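We use cookies to improve your experience on this site. Accept | Manage settings

Nakari: teaching a grasp planner to care which end is which
Student project report, June
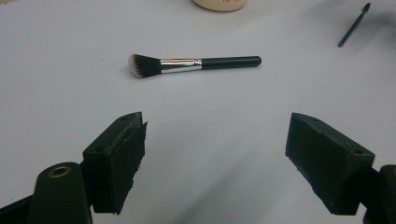 Dilruba Siddiqui read my first draft and asked why the planner needs to know the handle from the bristles at all, if the fingers close on the middle either way. Fair point! For picking up, it mostly doesn't. But my task was "pick it up and put it in a cup, bristles up," and for that a flipped guess ruins everything.

So, the software. Nakari is a small Python package (two modules and far too many config files) that takes wrist camera images and spits out a grasp point, an angle and a direction. I trained it on 292 demos done with the hand-held gripper and kept 27 more for testing. The angle was good almost right away. The direction was a mess, and I spent nearly 4 weeks blaming the network before I looked at my own loader. I was flipping images left to right for augmentation and never flipping the direction label with them. Ugh.

Fixing that was one line. After it, wrong-way guesses on the test set dropped from 11 to 2, and both of those were on brushes with black bristles and a black handle, where I guess the tip color wasn't there to help.

The other thing I changed was timing. The gripper width log ran 200 ms behind the video, so the policy learned to close late. I shift the log now before training, and the shift lives in the config where I can find it.

Still on my list: cluttered tables, and a confidence score so it can ask for a second look.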